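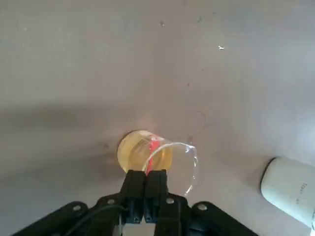 Coddale told Citlali Zavala that her own first name had "low spellability" and offered her Lily. She wrote to me after my post on naming books and wanted to know if the app gets any smarter after the first hour, or if she could delete it with a clear conscience.

I've been using it for eleven days, Citlali. It gets a little smarter. You can delete it.

## Coddale (phone app, from Flukbridge)

For those who haven't been down this particular hole: Coddale is a baby name app for couples. Each of you puts it on your own phone, you swipe through names separately, and when you both like one it plays a chime and drops the name onto a shared list. There's a pronunciation button, a popularity graph, a page of meanings, and a thing called Fit Score, which I will get to when I've calmed down.

The basic version is free and shows ads for strollers. The paid one is $4 a month. I paid, on the theory that the stroller people know enough about me.

My husband and I are expecting in April. He's an Escobedo and the baby will be too, so whatever we pick has to stand in front of three vowel-heavy syllables and a "beh" without falling over. We also have a family that speaks Spanish on one side and a kind of loud Midwestern on the other. I mention this because the app asks for your surname and the languages spoken at home, and I took those questions as a promise.

### Swiping

The swiping is good. I didn't want it to be good. I have a legal pad and opinions, and I thought the whole business of flicking past Theodore with one thumb would feel cheap. It does feel cheap, and I did it in line at the pharmacy and again at 2 a.m., and by the end of the first evening I knew more about my own taste than the legal pad had told me in two months. I like names that end in a consonant. I can't stand anything with a "yn" that used to be an "in." I have a soft spot for old-lady names, the Doras and Winifreds, and my husband has a soft spot for names that sound like they could fix a boat.

We had five matches after the first weekend. One was Martin, which is his brother, and he had swiped yes "out of politeness." Another was Opal, which he claims was his thumb.

What I'd change is the order. The app learns from your swipes, and it learns the way a dog learns. I said yes to Cora, so I got Corabelle, Coraline, Corina, Corinne, Kora and Khora. I said no to Khora with some force and it seemed to back away from the letter K for a whole day. There's a reset button three menus down, under Account, next to the one that closes your account. Use your reading glasses.

### The pronunciation button

You press it and a voice says the name. For your Emmas and Olivers it's fine. For everything else I'd call it a second opinion from someone who didn't read your chart.

It said Xiomara with a hard X, like an X-ray. It said Joaquín correctly and Joaquin, no accent mark, as "JOE-a-kwin," so apparently the accent is doing a lot of work. Saoirse came out right, and Siobhan came out right, and I suspect somebody at Flukbridge has Irish cousins. Then it got to Anaïs and gave me three syllables, none of which I would have guessed.

I asked Svatopluk Vaněk to try it with his, and he sent back a recording. The voice says "Swat-o-pluck," with great confidence, and then gives the surname as "Vanek," like something you'd order for a drafty window. He was not upset. He said it beat the dentist's office, where they come to the door, look at the clipboard, and just say "sir?"

There's a "suggest a correction" link. I sent one in for Xiomara and got a thank-you with confetti. As of this writing the X is still hard.

If you're considering a name you've only ever seen in print, please don't rely on this. Ask a person who has the name, or who has an aunt with it. You will be saying it out loud at playgrounds, at the top of your voice, for years.

### Fit Score

Fit Score takes the first name and the surname together and gives you a rating from one to five, shown as little storks. The help page says it weighs "rhythm, clarity, and social ease." It doesn't say whose.

Some of what it does is sensible. It warned me that Bo Escobedo sounds like a stammer. It flagged a set of initials I'd missed completely (Alma Simone Escobedo, you can work it out, or anyway her classmates could have). It pointed out that Otto ran into the E and turned to soup. Fine, good, thank you, storks.

Then it gave Ignacio Escobedo two storks for "social ease" and Jaxtyn Escobedo all five. I read that on the couch and made a noise my husband came in from the yard to check on. I tried others. Guadalupe got two. Marisol got three. Brantley got four. Citlali, as we know, got a referral to Lily. I changed the surname to Miller to see what would happen, and Ignacio went up a stork, which makes no sense in any direction I can think of.

I'm sure it isn't malice. I'd bet it's a big list of American school records or something like it, and common got mixed up with easy. But you're tired, you're paying, a phone tells you that your grandfather's name will be hard on your child, and some portion of people are going to believe it. My grandfather-in-law was Ignacio. He sold irrigation pipe out of Nisville for his whole working life and I never heard that it held him back socially. He knew everybody. You couldn't buy groceries with the man.

You can turn Fit Score off. It's in Settings, under Display. Keep the initials warning, which has its own switch, and lose the rest.

### Meanings

Half of these are wrong, or at least they're the wishful kind. Every third name means "brave" or "little warrior." Cameron means crooked nose, according to every dull reference book I own, and Coddale has it down as "distinguished profile," which I admit made me laugh out loud. Mallory gets "fortunate one," and that's a bold reading of a name that comes from a word for unlucky.

I don't think meanings matter much. My own name supposedly means "bitter" and I've been only moderately so. If they matter to you, check elsewhere before you paint one on a nursery wall.

### Popularity graph

The best thing in there, by a mile. You type a name and get a line going back to your great-grandparents, and you can drag your finger along it. You can put two spellings on the same graph. You can look at your state or the whole country. I lost an entire evening to watching Debra climb, peak and vanish. This is where I learned that my quirky, nearly forgotten old-lady pick has been shooting up since before I got married, and that there will be a Hazel on either side of my Hazel at circle time.

The graph also works in the free version, so you know.

### Odds and ends

- The match chime can't be turned down separately from your ringer. Ours went off at a funeral lunch. (Rosalind. He'd been swiping in the coat room.)
- Middle names are an afterthought. You can attach one, but it won't suggest any, and a lot of names I'd never use up front would do nicely in the middle.
- No way to add notes. I wanted to write "your cousin's dog" next to Milo.
- Grandparents can be invited to view your list. Do not invite grandparents to view your list.
- Canceling took me two taps and a sad stork.

### So

Get the free one if there are two of you and you keep having the same conversation in the car. Swipe for a week, play with the graph, turn off the scoring, and ignore the voice. I wouldn't pay the $4 again unless they let me grade the storks back. If you're picking a name on your own, you don't need the matching at all and a library book will do you just as well, with fewer strollers.

Citlali, I typed yours in with Escobedo before I canceled. Two storks. I think it sounds terrific, and I've written it on the legal pad, under Dora, with your permission pending.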